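Last updated: March

Stop Coloring In Whole Countries
Posted in March by Nyokabi Muli

I love a good map as much as anybody who reads this blog, and I have a bone to pick with the kind that paints each country one flat color and calls it a day. You know the ones. Favorite breakfast by nation, most common last name by nation, tallest building by nation. They're fun for three seconds and then you've learned nothing!

My old geography teacher, Smaranda Costache, used to hand out blank outlines and make us shade population by hand. I put big fat dots all over the middle of Mongolia and she just looked at me. I still think about that when somebody posts a map where Mongolia is one enormous block of orange and Bangladesh (with something like fifty times the people) is a crumb.
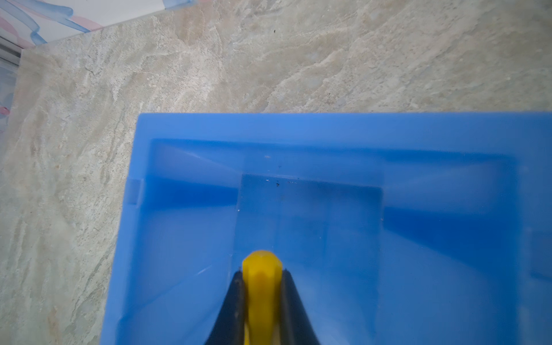 What the flat color hides

Take language maps. Color a country by its official language and you've drawn a map of paperwork. Half the border towns I've been through run on two languages before lunch, and the kid at the bus station speaks a third one to his grandmother. Danylo Harasym and I argued over this by email for most of a winter. He says a simple map gets people in the door, and that a dot map with 400 little categories scares them right back out. Fair! But I'd take a messy map with 13 colors and some stripes over a clean one that's wrong about every valley in the Caucasus.

And the legends — oh, the legends. "Other" is doing a heroic amount of work on some of these. If "Other" is your second biggest group, go back and look at what's in it. 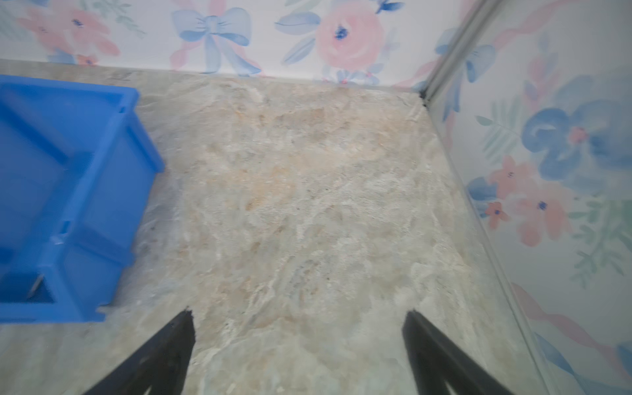

Okay, so what do I want?

Smaller units, mostly. Counties, districts, whatever the local census uses. Put the year on it, and tell me where the numbers came from, in type I can read without pinching my phone. Leave the empty places empty — a desert doesn't have a favorite soup. Miyuki Shimada sent me one of river ferries done this way, just thin lines on white, and I stared at it through two cups of coffee.

I'll keep clicking on the bad ones, of course. Somebody posted tallest building by nation again this morning and I read every comment.

Contact Nyokabi | © Nyokabi Muli, all rights reserved | Back to top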